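The Iker Fault

The arm stopped at step 361 and would not open its hand.

Mitra Kazemi read the log twice. The task was simple: put the bottle on the raised shelf, release, return home. The simulated kitchen had run it 69 times since morning. On this run the release command went out, the controller acknowledged it, and the grip force stayed where it was.

"Contact flag," said Arash Babaei from the next desk. "It thinks the shelf is lower than it is."

She checked. The shelf height came from the Toniten file, last edited in September. The collision mesh came from Markance. They differed by nine millimeters. The arm was waiting for a touch that the mesh would never report.

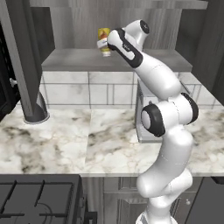

Iker at the raised shelf, bottle in grip, gray kitchen build.

"Does the real one use the same file?" she asked.

Arash did not answer at once. The real one was downstairs, on a 60-second cycle, with Yasaman Zamani restocking the counter between runs.

Mitra called the floor. It rang four times.

"It's holding on to the bottle," Yasaman said. "I was about to pull it loose."

"Don't — hit the stop first."

She heard the button go down, then the brakes. She opened a fault report and typed the step number.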